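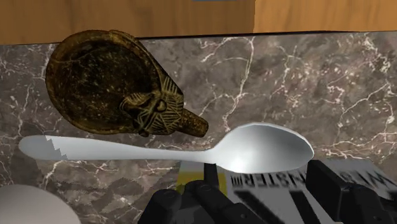 Which Robot Brain Is Better at Picking Up a Spoon?

Science Corner > Robots > How Things Work

Reading time: 6 minutes

Quick, pick up a spoon! Did you think about it? I bet you didn't. Your eyes found the handle, your hand went to the right place, and your fingers closed, all while you were thinking about cereal.

Now imagine you have only two fingers, and they are stiff and straight. And your eyes might be on the other side of the room. That's my job! Well, it's the robot's job, and mine is to find out how well it's doing. I test the programs that tell a robot arm where to move. Those programs are called controllers, and you can think of a controller as the part that takes what the camera sees and turns it into "go left a bit, go down, squeeze."

This November I had two of them to compare. One is called Zomier and the other is called Caketti (I did not choose the names, but I like them both).

Where do we test them?

In a kitchen that lives inside a computer. The counter, the toaster, the tomato and the arm are all drawn by a program called a simulator. It works a bit like a video game, except that it tries hard to copy how real things push, slide and fall. If the robot knocks a spoon on the floor, I press a key and the spoon is back on the counter. No mess, no dents, and I can do it again before lunch.

The pretend kitchen does have some funny spots. Some of the printing looks blurry, and edges that ought to be smooth can come out jagged. The controllers have to cope with that too. 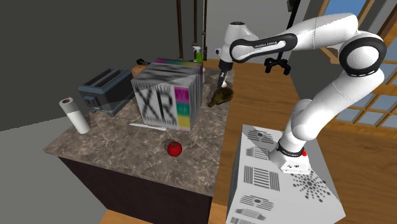
To make a test fair, you have to change one thing and keep the rest the same. You may have done this at school with plants, giving one plant more water and leaving both in the same window. I do it with controllers. Zomier and Caketti get the same arm, the same gripper and the same job, and the spoon starts in the same place for both of them. Then I move the spoon somewhere new and they each have another turn.

Each controller got 40 turns. A turn only counts as a win if the spoon is off the counter and stays in the gripper. Lifting it a tiny bit and dropping it doesn't count, even when it's a really good try!

Why are spoons so tricky?

A tomato is round and sticks up nicely, so there's plenty to grab. A spoon is thin and lies almost flat. If the fingers stop too high, they close on air. If they go too low, they bump the counter. And if they come down turned the wrong way, they can't fit around the handle at all. Try it yourself - put a spoon on a table and pick it up using just your thumb and one finger, without bending them. Then turn the spoon sideways and keep your hand the way it was. Tricky, right?

A shiny spoon has bright patches and dark patches, too, and those change when you look from a different side. We know it's all one spoon. A controller has to work that out. 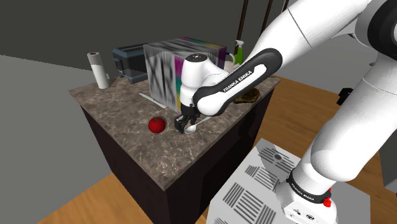
The robot arm reaching over the counter, near the spoon.

So who won?

Caketti picked up the spoon 24 times. Zomier did it 6 times fewer, but I don't want you to feel sorry for Zomier. It was much gentler, and it hardly ever bumped the counter. Caketti moved fast and sometimes shoved the spoon along before grabbing it, a bit like me when I'm late for breakfast.

My friend Cheng-en Hsieh watched some of the turns with me and spotted something I had missed. Most of Zomier's misses came when the handle pointed away from the arm. Zomier went to the right place but didn't turn its wrist far enough. So now we're giving it more practice with spoons facing that way, and then both controllers will take the whole test again.

I'm hoping Zomier catches up. After spoons, we're moving on to knives, and those lie even flatter!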